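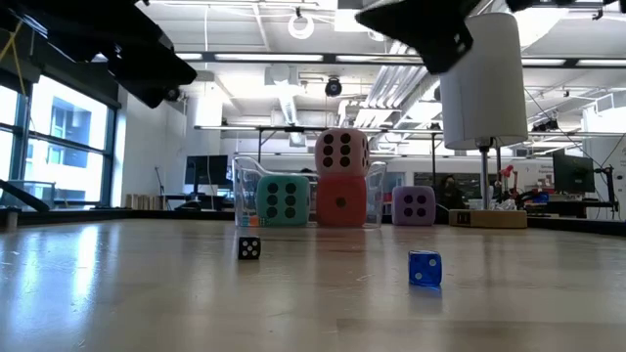

Robot Arms & Kits > Reviews and Buying Advice > Kemach two-finger gripper kit, long-ish review
Filed under: Grippers, Paid Kits, Owner Reports

judit_major
I've been meaning to write up the Kemach gripper kit for weeks, and since so many of you were kind to me when I was dithering over which one to buy, I figure I owe the forum a proper report (get a cup of tea, I do go on). We bought the two-arm bundle, meaning both grippers, the mounting plates, the wrist adapters and the little license card for the software, and it came to a bit under 2,000 with shipping. My favorite test is still dice. We have the big foam ones, teal and red-orange and pink and lavender, with a clear plastic container for them, and then a couple of small ones, one black and one see-through blue, sitting straight on the glossy wood tabletop. If you want to find out quickly what a gripper is made of, give it something big and squashy and then something tiny and hard without changing any settings in between. I've come to believe that more than anything in the spec sheet.

So, the foam dice first. Lovely. The default grip force is gentle enough that the foam doesn't stay dented, and the fingers open wide enough that you don't have to line up perfectly square. I had the pick routine going the same afternoon I opened the boxes, and I am not a fast worker. My colleague Noémi Tóth wrote the stacking part and she had it putting one die on top of another before she went home, with the usual amount of muttering.

The small dice are where you start to earn your money. The fingertips are blocky, and when they come down to a flat table you've got very little room between "touching the die" and "pressing on the table." We ended up adding a slow final approach and closing a hair above the surface. After that it was decent, though I'd still call it the weak side of the kit.

Things I liked: the cables are long, the screws are all one size (bless whoever decided that), and the manual has real drawings in it. Things I didn't: the software license is tied to one computer, and moving it took me 4 emails to support. They were very polite emails. I'd still have preferred a button.

Happy to answer anything. I'm keeping ours.

yt_poon
Thank you for this, Judit, it's the first review of the kit I've read that talks about small objects at all! I have the Biltonov pair and the trouble is the other way around, they're wonderful on little things and hopeless on anything soft, because the lowest force setting is still a handshake from a very confident uncle. Did you try the see-through die with a camera doing the finding, or do you place it by hand in a known spot? Mine never sees clear plastic properly, and I've been blaming my lighting since last February.

judit_major
Camera, and yes, it struggles! The black one with white pips it finds nearly every time. The blue one it finds when it's in the mood. Our table is so shiny that the ceiling lights show up in it as long streaks, and I'm sure that confuses things — Noémi wants to put a matte mat down and I keep saying I'd like to see how far we get without one. The kit can't be blamed for that part, it doesn't come with a camera.

orban_s
I'm going to be the grump, with affection. I had the Kemach kit on trial for a month and sent it back. For that price I expect interchangeable fingertips in the box, and they sell them separately. Foam dice are about the kindest thing you can ask a gripper to hold. They're light, they give a little, and they have big flat sides. I could pick those up with salad tongs. Show me a bolt lying on its side, or a bag of rice, and then I'll listen. I'm glad you're happy with yours, truly, but somebody saving up for one of these should know what a dice test does and doesn't tell them.

judit_major
Fair, Sándor, and I did try a bag of lentils, which went well right up until the lift. I take your point about the tips. I'd say in defense of the dice that a stack will show you a bad release straight away. If one finger lets go a touch before the other, the top die gets nudged, and with foam you'll be chasing it across the floor. Ours needed the release speed turned down by quite a lot before the stacks came out neat. I wouldn't have found that out with a bolt.

orban_s
All right, the release thing I'll give you. I never tested it carefully and maybe I should have. I still think the tips belong in the box.

dorottya_m
Can I ask a beginner's question in the middle of all this? I run an after-school club and we've been given 800 to spend on "something with robots," which I know is tiny next to what you're all discussing. Someone pointed me to the Plivia starter arm. Is it worth it, or should I be saving for one good gripper and borrowing an arm? The kids are mostly ten and eleven, and they would go absolutely wild for the foam dice, I already know it.

yt_poon
Dorottya, buy the Plivia and don't feel bad about it for one minute! I started on one. It's slow and it wobbles a bit at full reach, but it's very hard to break and it's light enough to carry home. A Kemach gripper on a borrowed arm sounds lovely until the owner wants the arm back. Get foam dice on the small side, though, as the Plivia's jaw doesn't open far and the big ones won't fit. Measure first, I didn't.

orban_s
Agreed on the Plivia. (See, I can be pleasant.) Check that the seller includes the power supply. Rojanasak's shop does, and they answer the phone, and I've bought spares from them for years without a bad word to say.

dorottya_m
You're all so nice, thank you! I've written down "measure the jaw" and "power supply" and stuck it to my monitor. Judit, would you be willing to share the stacking routine at some point, even just the order of the steps? I'd like to turn it into something the kids could act out with their hands before they try it on the arm.

judit_major
Of course, and what a sweet idea. In short it goes: find the die, go above it with the fingers open, come down slowly, close, wait a moment, lift straight up, move over, come down slowly again, open slowly, and go straight up before you move sideways. The waiting is the bit everyone skips. I'll ask Noémi whether she minds me posting the real file, it has some comments in it that aren't fit for ten-year-olds.

One correction to my review while I'm back here. I made it sound as if the license business was over and done with, but the card says January 2018 and support now tells me that's when the free updates stop, so anyone buying secondhand should ask the seller for the date on theirs. Paying for another year is possible. I haven't decided yet.

yt_poon
Oh, that's a nuisance. Does the gripper keep working on the old version, or does it lock you out?

judit_major
It keeps working, they were clear on that. You just don't get the new stuff. I'm on version 7 and it does all I need for now, so I may well sit tight and put the money toward those fingertips Sándor is cross about.

orban_s
Get the narrow ones. And please report back on the small dice when you've fitted them, I'd read that review.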